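Plumberg Patrol Supplies
Home / Radios and lighting / Medve Night Patrol Radio Set

Medve Night Patrol Radio Set (pair)
£114 including VAT
Stock code: MNP-2
In stock at Drerbridge
Page last checked 22/01/2025

We sell this set to street patrols, night shelters and church groups who go out in pairs after dark. It is a decent radio at a fair price. It will not make a street safer by itself, and we are wary of any supplier who says theirs will. If your team already keeps in touch well enough by phone, read the section on phones before you spend anything.

What the maker says, and what we found

Medve gives the range as "town-wide". We don't know which town they had in mind. In Drerbridge we got clear speech from the station car park to the far end of the high street, and nothing worth having once one of us went down into the underpass. Brick is bad for it. So is the multi-storey. Expect a few streets, and walk your own route with both handsets before you rely on them.

The box also says the battery lasts "all night". Ours got through a patrol from ten until four with some to spare, with fairly light use. A team that chatters will do worse. The battery gauge has three bars, and the last one goes quickly.

The "noise-cancelling microphone" is a microphone. Outside a busy takeaway at closing time you still need to turn your back and speak up.

What is good about it: the talk button is big enough to find with gloves on, the belt clip holds, and the volume knob doesn't get knocked round in a coat pocket. Those matter more on a wet pavement than most of what is printed on the packaging.

Charging

Each handset charges by USB. A lead is supplied for each, but no wall plug. There is no charging dock in this set. Medve does sell one separately and we stopped stocking it, as too many came back. A full charge from flat took ours most of an afternoon. Label your leads, and keep them apart from the ones for the laptop and the torches.

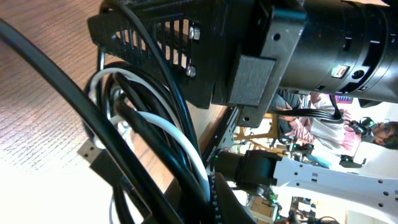

Black and white cables with a USB-A plug

Please don't charge the handsets from a computer that goes to sleep. We have had sets sent back as faulty that were simply never charged.

In the box

Two handsets
Two rechargeable batteries
Two belt clips
Two USB charging leads
Two earpieces (covered ear, one size)
Printed guide, very small type

The earpieces are poor. They work, but the loop is stiff and people take them out after an hour. If your team needs to listen without the whole queue hearing, budget for better ones. We don't sell any we would recommend at this price.

Do you need radios at all?

Possibly not. A group of four who stay in sight of each other can shout. A group of two pairs plus someone back at base will get more use out of a set, because one person can speak and everyone hears it. Phones still win for calling the ambulance service, for talking to someone's family, and for anything private. Radio traffic on this set is open, and anyone nearby with a similar handset can listen in. Never give a person's name over it.

Some groups are told by funders that they must have radios before they may go out. Ask to see that in writing. We have seen groups spend a year's collection on kit that then sat in a cupboard.
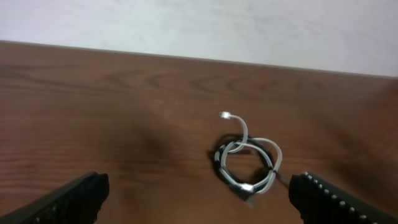
Buying for a bigger team

The Flendgate night patrol runs nine handsets from us, which means five sets and one spare. They started with two sets in May and bought the others after a trial, and we would suggest the same to anybody. Extra handsets on their own are £80 each, which makes a set the better buy.

We do not give a discount for charities on this item. The price is already close to what we pay, and putting it up so that we could knock it down again seems silly.

The guide says a single channel can take over 200 handsets. We can't imagine what that would sound like. In our view five or six on one channel is plenty – after that people talk across each other and the useful message gets lost.

Specification

Power: rechargeable battery, removable
Charging: USB lead, plug not included
Weather: splashproof, will not survive a puddle
Licence: none needed for the set as sold
Colour: black only
Guarantee: one year, battery six months

Returns

Unused sets can come back within 30 days. Used sets can come back too if they didn't cover your route, provided you tell us where they failed. Earpieces can't be returned once worn. Collection from the Drerbridge counter is free, and postage is worked out at the checkout.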